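How to Set Up a Laundry Pickup Test for a Two-Arm Robot

People keep asking me whether a robot can do the laundry yet, and my answer is always "which part?" Folding gets all the attention (it does make a great video), but I think picking clothes up off the furniture and getting them into a basket is the better test to start with. It's the chore you do most often and think about least. So I wrote up how I run it, start to finish, in case you have a pair of arms and some spare clothes of your own. 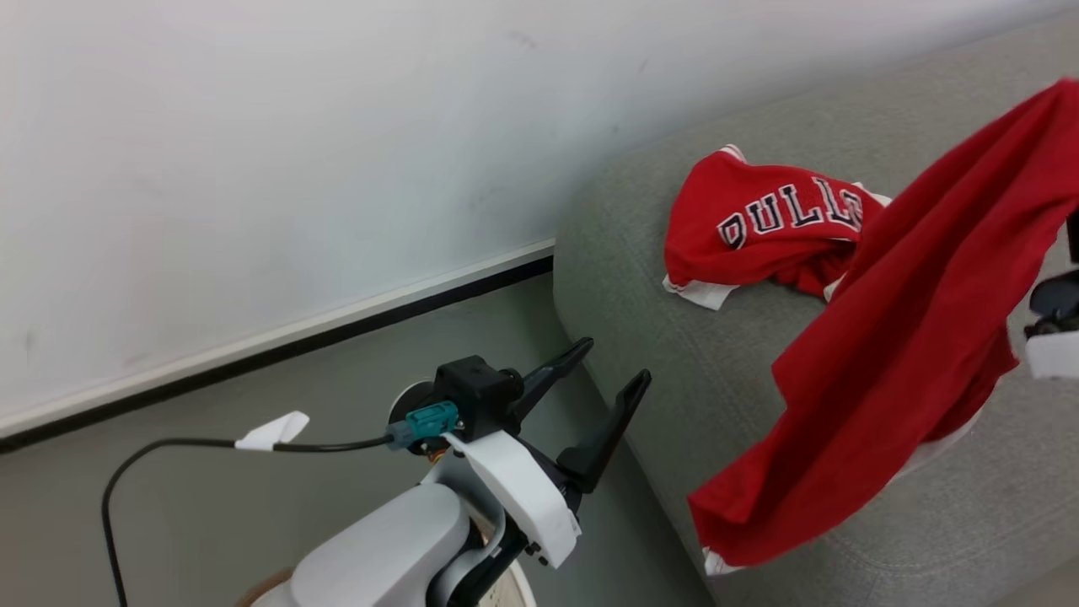
by Ghazal Amini
Filed under: Home Chores, Two Arms
Last updated in January

You'll need two arms with simple grippers, a basket, something soft to drape the clothes on, and clothes you don't mind stretching a little. Skip the fancy stuff. My control software is Skeltora, but any setup that lets you demonstrate a move and then train on it will do fine.

Step 1. Put the basket between the arms. Both grippers should be able to get over the rim without the elbows locking out. I spent a whole afternoon at the Vusdale workshop blaming my training data when the basket was simply too far forward!

Step 2. Pick slippery clothes. Cotton T-shirts are easy because they hold whatever shape you drop them in. Sports jerseys slide, bunch up and hide their own edges, and if your robot can cope with a jersey, it'll have no trouble with a dish towel. Toss them down the way a tired person would. Please don't arrange them nicely.

Step 3. Show it the move. Drive the arms by hand and record each pickup from first reach to letting go. I had 900 recordings before I trained anything, and I threw out the sloppy ones, which left me with 700. Go slowly near the cloth and don't pause in midair to think — the robot will learn your pauses too. (Mine hovered like it had forgotten why it came into the room.)

Step 4. Teach the grab separately.

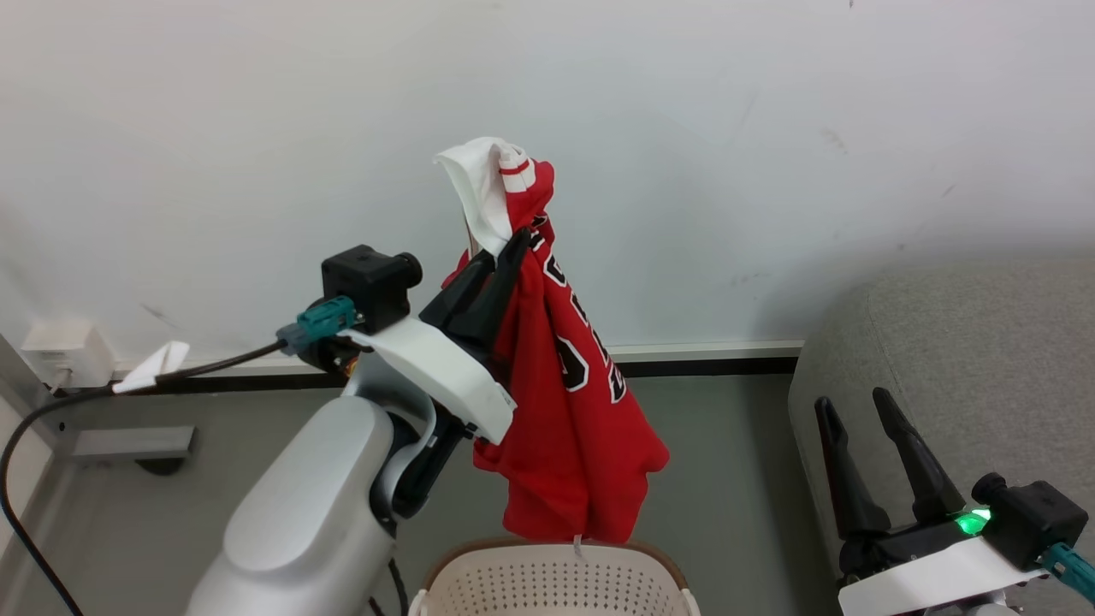

Where you grab matters more than how hard you squeeze. A fold in the middle of a shirt feels like a good target, but the fingers often come away with nothing, or with two garments at once. I like to go for thicker spots. With the gripper pinching up by the collar like that, the rest of the jersey hangs down in loose folds and you've got a decent chance of lowering it into the basket hem first. Hülya Kurtuluş, who wrote the Skatlow grasping notes I learned from, prefers side seams. Try both and keep whichever one your fingers are better at.

Step 5. Let go low. Bring the grip down to just above the rim before you open the fingers. If you drop from higher up, sleeves end up draped over the outside, and then you have a second chore to teach.

Step 6. Run it without helping. Hands in your pockets! Write down every miss and what kind it was: grabbed air, grabbed two, dropped early, missed the basket. Mine mostly grabs two. I haven't fixed that yet, and if you have, write to me.

So can it do the chore? With one jersey lying out by itself, pretty often, yes. With a real heap, I'm still faster, and it's not close. The Güneş fingertips I ordered are supposed to help with separating layers, and once I've had them on for a few weeks I'll add a section on changing tips and redoing the calibration.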